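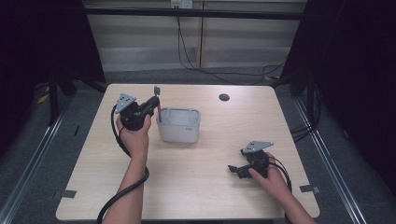

Where do toothbrushes go in a share house with one bathroom?

Asked by Fionnuala Keane, Oct 24, 2022
Category: Home and Household > Shared Living

We are four adults in a rental in Tutville with one bathroom, one basin and a ledge the width of a ruler. The toilet is right next to the basin, close enough that you could brush your teeth sitting down, and I suspect one of us does.

At the moment all four brushes live in a single mug. The bristles touch. The bottom of the mug has a layer of something grey that I scrubbed out in winter and which has since come home. My housemate says it's fine because "it's all toothpaste anyway". He is a grown man with a degree.

I'd like something that keeps them apart, doesn't need drilling (the landlord charged the last lot for a picture hook) and costs less than a decent lunch. Also, do those little plastic caps for the heads do any good? My mum swears by them. Mum also swears by storing batteries in the fridge.

3 answers

Ehsan Marwat
Best answer, chosen by asker

Skip the caps. A wet brush in a closed cap stays wet, and a brush wants to dry out standing up with air moving past it. They're okay for a toilet bag if you let the brush dry first.

For four people I'd do one container each and get them off the ledge altogether. I lived in a place in Trukalville with a bathroom much like yours and we ended up keeping ours in our bedrooms. You walk in with your cup, you brush, you walk out with your cup. It feels like boarding school for a week and then you stop noticing. The grey stuff becomes a private matter between you and your own cup.

If people won't wear that, try a narrow shelf on removable adhesive strips, on the wall furthest from the toilet. Clean the tiles with metho first and leave the strips overnight before you put any weight on them. I didn't, and heard the whole lot go into the basin at 2 am.

Whatever you use, tip the water out. A cup with holes in the bottom is ideal but then you need a saucer, and the saucer grows the grey stuff instead. Hot soapy water once a week does it. Lid down when you flush. New brush every three months or so, sooner if the bristles are splayed like a broom that's seen things.

And pick different colours, for heaven's sake. Two blue brushes in one house is how friendships end.

Arsalan Jafri

We have a Brandão one, stainless, with separate slots. Paid 30 dollars for it, which I'm told is ridiculous. Slots are too skinny for my partner's electric so hers lies on top like a fallen tree. Looks nice otherwise. Goes in the dishwasher.

Waqas Mengal

Buy a UV steriliser. I've got one, it has a blue light.

3 comments on this answer

Fionnuala Keane: Does it need a power point? We have one in there and the hair dryer has custody of it.

Waqas Mengal: Mine charges by USB. I keep forgetting to charge it so at present it's a box.

Daniyal Jadoon: So your answer is a box.

Update from the asker

Thanks all. I put Ehsan's bedroom idea to the house and it passed three to one, the one being the man with the degree. He has been left custody of the mug. I've gone for a plain cup that fits on my windowsill, and the colours are now assigned in writing on the fridge, next to the batteries, which Mum brought over.

Will report back in November on whether he's cracked.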